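Hala Samir
2018-09-29

Desk update. The pen holder has stopped holding pens. It holds cups now. 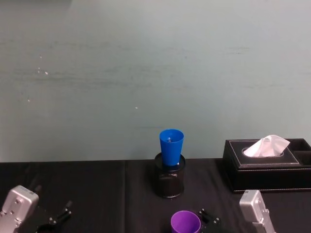
Spent 38 minutes in Garnorura looking for a proper cup rack. Cheapest was 50 quid. I own a black pot. Done.

The tissue box stays. It has white stitching and thinks it's a car seat.

Su says purple clashes with the blue. Su drinks from a jam jar.
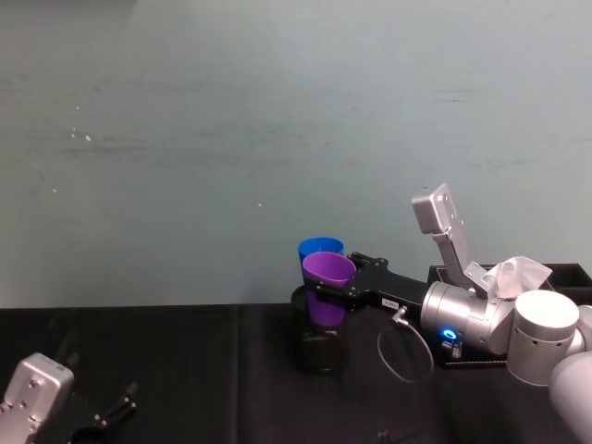 Purple and blue, same pot. Clashing nicely.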